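Gripper shootout, week one and a half

Notes from the bench, Mamotley shop, March. Toy blocks on a maple-colored board, one arm, a pile of end tools to get through. 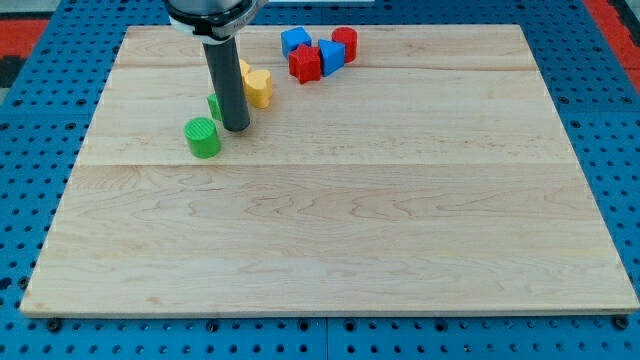 Ostrowski wanted to know straight off why we weren't starting with the two-finger, seeing as everybody has one and the numbers would be easier to compare. Also asked whether the blocks were too light to tell us anything about grip force, and said a straight tool would always look good on blocks and fall apart on anything floppy.

Fair points. Two-finger comes later, it's a known quantity and I wanted the odd ones done while the arm was free. On weight, yes, blocks are light. Grip force is a seperate test with the steel slugs, not on this page. Floppy stuff also later, maybe.

What's in the picture: the long dark gray cylinder tool, straight down, tip in with the greens and yellows. Reds and blues grouped toward the far edge. Shapes are mixed on purpose - cube, cylinder, star, heart. Cubes are easy for everything. The star is the one that sorts tools out.

The rest is words, will add more pictures when I get the card reader back.

Straight tool, first impressions
Skinny is good. Gets down between pieces without shoving the neighbors. Long is less good. Every bit of wrist error shows up at the tip, and we spent most of a morning redoing the tool offset before I trusted it. If you only take one thing from this page, redo your offset after every swap. Every one. Even if the mount "clicks".

Approach height
Started too high, slow and wobbly. Went lower, better. Went lower again and scuffed a block. Settled in the middle and left it there for all tools so the comparison is fair.

Speed
Set at 70 percent for all the logged runs. Full speed looks great and ruins your day when the pieces are packed close together. Tried it on the first afternoon and then stopped trying it.

The count
488 logged picks so far, all tools together. Plan was 3000 before writing anything up. We'll see. I log a miss as a miss even if the second try gets it, which makes our numbers look worse than the Dolstead ones. They count retries as wins, as far as I can tell from their sheet.

Star block
Worst of the bunch for nearly everything. Points on the side, so a two-finger wants to land on a tip and spin it. Top approach with a straight tool is kinder but you have to hit the middle. Being off even a little means it rocks.

Heart block
Better than I expected. The lobes give you somewhere to aim. Orientation matters though, and the vision side keeps flipping it end for end. Not a gripper problem, but it gets charged to the gripper in the log unless you watch for it. Working on it.

Round ones
Fine from the top. From the side they roll if they've tipped over. No surprise.

Controller swap
Ran the same routine on the old controller and on the Sostus box. Sostus is smoother on the way down, no little hitch before contact. Menus are a pain, and it forgets the tool table if you power down the wrong way. Lost a whole set of offsets like that. Write them on paper. I have them on masking tape stuck to the cabinet now.

Camera
Overhead camera is ok until the arm is over the blocks, then the arm is all it sees. Anything right behind the tool is gone. Moving the camera off to one side helped with that and hurt the depth, so now I take the reading before the arm comes in and hope nothing gets bumped. Need a second camera. Have asked.

Board
The table underneath is blue pegboard, good for bolting things down, bad for small blocks as corners catch in the holes. Hence the board. Wood grain did throw the color threshold a little on yellow. Turned the threshold up, went away, came back around 4 pm when the light changed. Blinds down from now on.

Still to do
- two-finger, stock pads
- two-finger, soft pads
- suction, small cup (not hopeful on the star)
- straight tool again with the shorter extension, if it ever ships
- redo yellow threshold, properly this time

Table of results goes up once there's enough in teh log to be worth a table. If you've run a straight tool on close packed pieces and got the wrist error down, tell me how, comments are open.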